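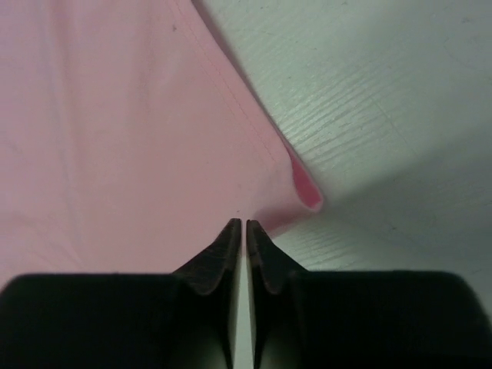

Re: Getting to the Skernora cave tour

Efa Gough wrote:
> We have one day in the area in November and want to do the Rendby
> overlook and the cave. Does the order matter? And is the road
> between them all right for a small car?

Efa,

Do the cave first. Tickets are sold only at the visitor center, and the morning tours fill up before the afternoon ones. If you get there when it opens you should have your pick. The tour takes 2 hours, and there are no restrooms once you are inside.

The road to Rendby is paved as far as the Ornach turnoff. After that it is gravel, but we drove it in a compact last fall and had no trouble. The overlook is at 3,681 feet and the trail from the parking lot climbs another 800, so allow most of the afternoon if you plan to walk up. You can also see a good part of the valley from the lot itself.

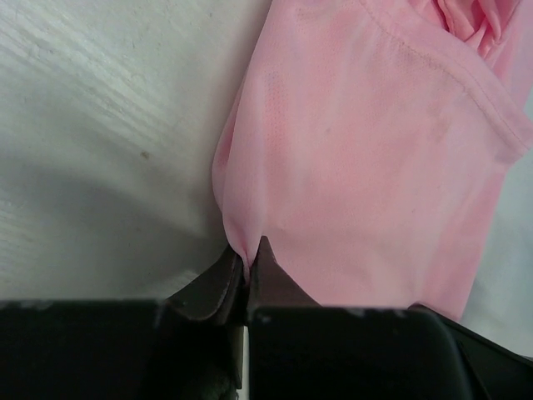 Clothing for the cave is worth some thought, as it stays cool in there all year and the roof drips in places. I would bring a real jacket and wear a dark layer under it. The walls in the narrow section are muddy and you will brush against them. Something thin and light pink, like the one in the second picture, is better left in the car for dinner. Shoes with a decent tread matter more than anything else.

For food, the Mkhize Cafe by the bridge is open for lunch but closes on Friday. The visitor center has only a snack machine. Fill the gas tank before you leave town, and download your map too. There was no phone signal past the turnoff when we went.

Let the list know if the tour times have changed.

Alun Llewellyn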